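A Sunday at the Irnby Shared Workshop

I had been promising Gintarė Mägi for months that I would come and see what she and Zohreh Shokri were building at Irnby, and last Sunday I finally got on the bus (the 39, if you're going, and sit on the left for the river). The workshop is up one flight of stairs, and somebody had baked, so I was happy before I'd seen a single motor!

Their project is called Dradus. One day it should be a pair of arms that can help lay a breakfast table, but for now most of the effort goes into the hand-held grippers, which you squeeze yourself while the computer keeps track of where they go. Zohreh has reprinted the fingers more often than she cares to admit, and she talked me through the rubber pads with real tenderness.
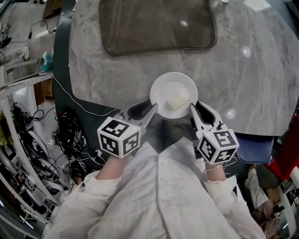 After coffee Gintarė let me have a turn, and I was dreadful at it. My elbows kept drifting up around my ears, and she laughed and told me to slow down and think of carrying soup. They had 2898 recordings saved by the time I left, two of them mine, though I suspect those will be quietly deleted.

We talked until well past four, mostly about whether to order the Clultutier motors now or wait for spring. Zohreh wants to wait. I've been invited back in May, when the first arm should be bolted down, and I'm bringing the cake this time.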